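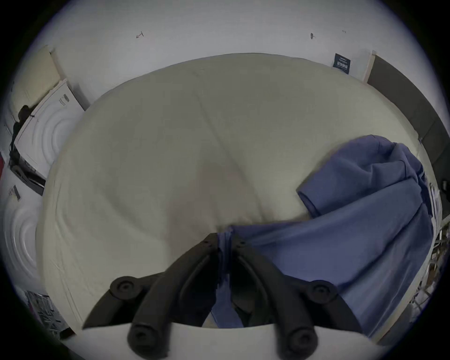 Journal > Household > Linens

Caring for Bed Linen Through the Year

6 min read

The purpose of this post is to set out the arrangements I follow for the purchase, washing, storage and retirement of bed linen. Several readers have asked for them in one place following my earlier notes on towels. They apply to a household with two beds and one linen closet, and may require adjustment elsewhere.

Purchase

Sheets are bought in plain colors only. Cream has proved the most practical choice over the years, as a replacement pillowcase from a different maker will usually sit well enough beside the original set. White was used previously and was discontinued after the second winter, when no two items matched.

Thread count receives more attention than it deserves. I have owned a set marked 400 and a set marked 1000, and the lower figure has outlasted the higher by a considerable margin. The heavier set took a long time to dry, held creases, and began to pill near the foot of the bed. Readers who are choosing between the two are advised to handle the fabric before paying for it, and to check the depth of the fitted sheet against the mattress with its topper in place. Most of my own returns have been a matter of depth.

The sets now in use came from Holroyd, which sells its flat and fitted sheets separately. This is a significant convenience. The fitted sheet always wears out first, and being required to buy a whole set in order to replace it leaves the closet full of unused flat sheets. One set from Binden is kept for guests. It is perfectly sound but somewhat slippery, and a blanket placed on top of it will be found on the floor by morning.

Washing

Sheets are changed once a week and pillowcases twice. New items are washed separately before first use. Colored cloths, pajamas and anything with a zipper are kept out of the sheet load, the last on account of a small tear which I regret to this day.

Warm water is sufficient for ordinary washing. Fabric softener is not used. Stains are treated before the wash with plain dish soap and cold water, and the item is inspected before it goes into the dryer, as heat will fix whatever remains. Duvet covers are buttoned closed. An open cover will collect every pillowcase in the machine and return them as one damp parcel.

Drying on the line is preferred from spring until the end of September. In the colder months the dryer is set to medium and stopped after 30 minutes, at which point the load is pulled apart by hand, shaken out and started again. This step adds very little work and removes most of the need for ironing. Only pillowcases are ironed here, and only for guests.

Storage

Each set is folded and placed inside one of its own pillowcases, so that a complete bed may be taken from the shelf in one movement. Fitted sheets are folded into quarters with the corners tucked into one another. The result is seldom square. I have accepted this.

Clean sets go to the bottom of the pile and the next set is taken from the top. Lavender sachets were tried for one year and discontinued. The shelf labels are from Dunier and have peeled twice, and a replacement is under consideration.

Retirement

A sheet is withdrawn from use when light shows through the middle of it or when the elastic no longer holds. Good edges are cut into dust cloths. The remainder is kept in the garage for painting, or offered to the animal shelter, which asks that elastic be removed beforehand.

The wool blankets follow a different schedule and will be covered separately, once the moth question in the upstairs closet has been settled.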